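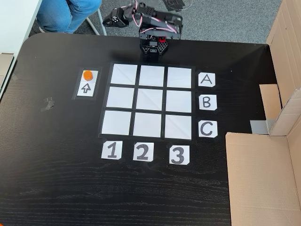
Grid layout on black wood-grain top, row labels A to C at right, column labels 1 to 3 below. Piece station at left.

Brurkstead Tabletop Grid Kit, 3 x 3
Item 2833-G
Manufacturer: Vusaleo

Overview

The Brurkstead grid kit is a self-adhesive layout for three-in-a-row games and coordinate exercises on an existing table. The user supplies the table. The layout consists of nine white paper squares divided by black tape, six edge labels, and a two-patch piece station. All parts lift off after use and the squares can be replaced one at a time.

The kit is sold for classrooms, game rooms, and workbenches where a printed board would slide or curl.

Contents

Paper squares, white, uncoated: 9, plus 2 spares
Black tape, matte: 1 roll
Row labels: A, B, C
Column labels: 1, 2, 3
Station patches: 1 plain, 1 with outlined arrow
Game pieces, cylindrical: 5 orange, 5 green
Layout template, folded
Instruction sheet

Clear mounting tape is not included.

Cell addressing

Rows are lettered from the far side of the table toward the player. Columns are numbered left to right. A cell is named by letter, then number: A1 is the upper-left square, B2 the center, C3 the lower-right. Labels have clipped corners and bold outlined characters in dark gray. They are meant to sit outside the tape border, rows on the right and columns along the near edge. Left-handed layouts can move the row labels to the opposite side, in which case the station should be shifted outward to leave a gap.

Piece station

The station holds the next piece to be played. Set the plain patch above the arrow patch, border both with black tape, and place the piece on the plain patch. The arrow points up toward the piece position. Keep the station level with the top row.

Surface requirements

Smooth, sealed surfaces only: painted wood, laminate, melamine, metal, glass. Dark tops give the best contrast with the squares. Tape laid on a textured finish should be pressed along its full length with a card or roller. Oiled wood and fabric are not suitable.

Installation

1. Wipe the surface with a damp cloth and let it dry.
2. Unfold the template and tack the corners.
3. Place the center square first, then the middle row, then the top and bottom rows.
4. Remove the template. Run tape between the squares, long strips before short ones.
5. Fix the labels and station patches.
6. Press out creases from the middle of each square. Faint creases do not affect play.

Installation time is roughly 2 hours for a set of four tables with one person working.

Care

Dust with a dry cloth. Do not use spray cleaner on the squares. Residue from clear tape comes off with isopropyl alcohol; test on a hidden area first. Paper squares reflect some light under overhead lamps, and matte film (Altulus M, sold separately) can be applied over them.

Replacement parts

Square pack, nine pieces: part 106
Label set, A-C and 1-3: part 106-L
Station patch pair: part 106-S
Game pieces, orange or green, five per bag: part 106-P

Ordering

Kits and parts ship from the Kadrić warehouse. The October revision changed the label corners from square to clipped; earlier label sets remain compatible and may be mixed with current ones. For custom characters or a larger grid, send a dimensioned sketch to Tamsin Kerslake, product support.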